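4. The open-day demonstration
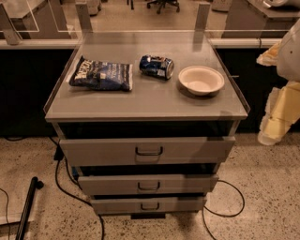
6 min read

Figure 1. Drawer cabinet station at the Lerthorpe open day, with a snack bag, a soda can and a bowl on the top surface. The gripper is at the right.

4.1 Setting and task

The station described in Section 3 was shown to visitors at the Lerthorpe site on 2/25/22. The task was the one used in the laboratory trials: on a spoken request, relayed by an operator, the arm either picks up a named object from the cabinet top or opens one of the three drawers by its handle. Objects were laid out by hand between runs. Figure 1 shows one such layout, with the can on its side and the bowl upright. The gripper is empty and clear of all three objects.

We kept the policy fixed for the whole day. It had been trained on 3215 episodes recorded at Iltum and Puswood, none of which used the Lerthorpe room. Lighting was therefore a known risk. The head camera gave a warm, brownish picture — visible in Figure 1 — and we chose not to correct it before inference, so that the results could be set beside those in Table 2.

4.2 Procedure

Visitors came in groups of 6. Each group could make 4 requests, and the operator entered these as plain text. A request was refused only if it named an object that was not at the station. Runs were stopped after 80 seconds and counted as failures. Irja Kuusisto kept the log and marked each run before the layout was changed.

4.3 Observations

Picking the bowl by its rim was the most reliable request. The bag gave more trouble when it lay flat, as the fingers tended to slide over the film before closing. Failures with the can were of a different type: the approach was sound but the can rolled on contact. The same fault is reported for the El Khatib station, where the cabinet top is slightly higher.

Drawer requests were fewer than expected. The bottom drawer was asked for least, and we draw no firm result from it. Repeated wording also limits what the log can show, as later visitors often copied the request they had just heard. The May trials will use a written list of requests in a set order.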